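Os dois frascos

Por Gwion Gronow
Agosto

Imprimir | Enviar por e-mail

A casa de Vuston ficou para mim porque a minha irmã não a quis. Cheguei numa sexta-feira, no autocarro da tarde, com uma mala e a chave num envelope. A cozinha cheirava a fechado. Abri a janela e comecei pelos armários.

A tia Odete tinha guardado tudo. Havia recibos da mercearia Prosser presos com uma mola, tampas sem tacho, um saco cheio de outros sacos. Pus numa caixa o que era para deitar fora e noutra o que era para a minha irmã. À hora do jantar a primeira já não fechava.

As especiarias estavam na prateleira de cima. Quase todas tinham perdido o cheiro e foram para o lixo. Fiquei com duas. A tia trazia-as de Brorumholm, onde viveu com o marido mais de 65 quilómetros para lá da fronteira, e usava-as no mesmo guisado, aos domingos. Nunca escreveu a receita. Dizia que o castanho entrava com a cebola e o laranja no fim, ou então era ao contrário. Eu tinha cinco anos e estava debaixo da mesa.

Telefonei à minha irmã.

— O laranja primeiro — disse ela. — Queimava-se um bocadinho.

— Tens a certeza?

— Não.

Limpei a mesa clara e pus em cima dela o banquinho preto, o que a tia usava para levantar os frascos enquanto cozinhava. Dizia que assim não se esquecia de nenhum. Coloquei-os como ela fazia, um de cada lado, com espaço no meio.

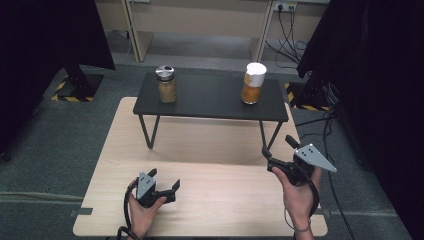
O castanho com a tampa de metal, o laranja ainda com o papel branco.

Fiz o guisado duas vezes. Na primeira pus o laranja no princípio e ficou amargo. Na segunda pus o castanho com a cebola e comi à janela, com o prato na mão. Não era o da tia, mas estava perto. Faltava-lhe sal.

Lavei a panela e telefonei outra vez.

— Era o castanho — disse eu.

A minha irmã ficou calada um momento. Depois perguntou se eu tinha guardado para ela.

— Um prato — respondi. — Vem amanhã.

Contos recentes
O comboio de Drendoditz
Quarto 215
A vizinha do lado
Inventário de uma gaveta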